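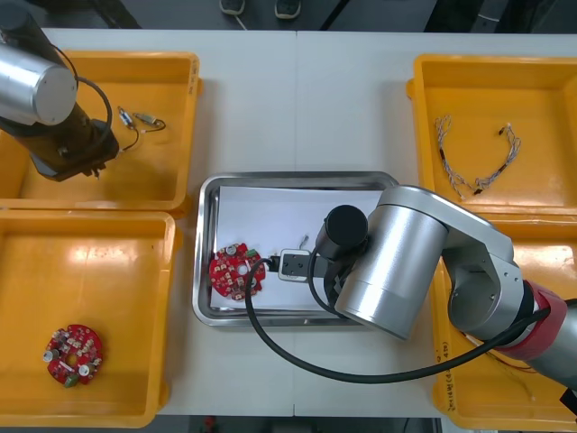 Handout 2: Sorting small electrical parts

Most sorting guides, including the one Flatenent hands out, open with the claim that a good bin system runs itself. I doubt it. Bins hold things. Somebody still has to decide what a part is before it goes anywhere, and that decision is where the mistakes come in.

The Hirkby stock list we use in this course has 3559 lines. Nearly 3000 of them are described so loosely ("board, round" or "lead, misc.") that the list won't settle an argument at the table. Read it, but don't trust it over your own eyes.

Boards first. Round red boards go with round red boards until you have a reason to split them. A matching outline is weak evidence — two boards can share a shape and a center hole and still do different jobs. Check the connector and compare the parts around the rim. Paper in the tray gives you a plain background, and I have yet to see proof that it does more than that.
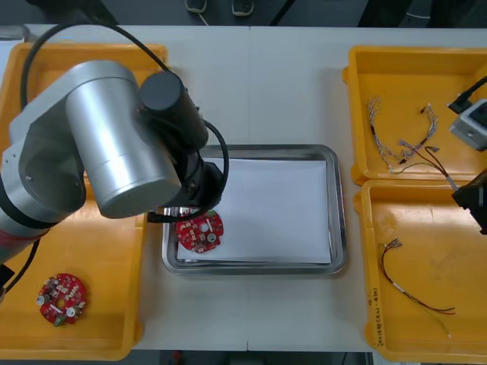 Roy objected that splitting look-alike boards wastes an afternoon when the buyer pays by weight anyway. Fair enough, if you sell by weight. For reuse, one wrong board in the bin means checking the whole bin again.

Wiring is worse. The Poramance method says to sort leads by color. Color tells you very little once a lead has been taken out of its machine. Sort by what is on the end: plug, spade terminal, bare wire. Keep a harness whole until you know what it served, and don't pull on a knot.
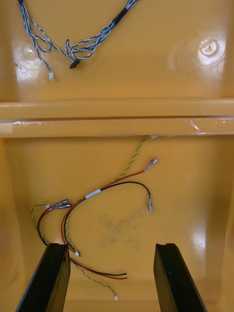
Wouldn't length be quicker, one reader of last year's handout wrote, as short leads are never reused? I would want to see that tested. Short leads with a good connector do get used, in my experience, and a tape measure slows everyone down.

Solenoids come last. Keep plunger and spring together, and leave the lead on. A part that looks complete may still be dead, so label the bin "untested" and mean it. 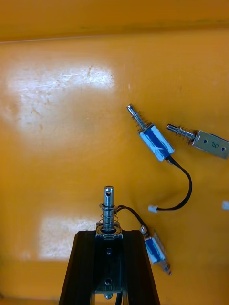
Fig. 4. Small solenoids with plungers and springs.

For next time: bring your own list of categories, and strike out any you can't define in one line.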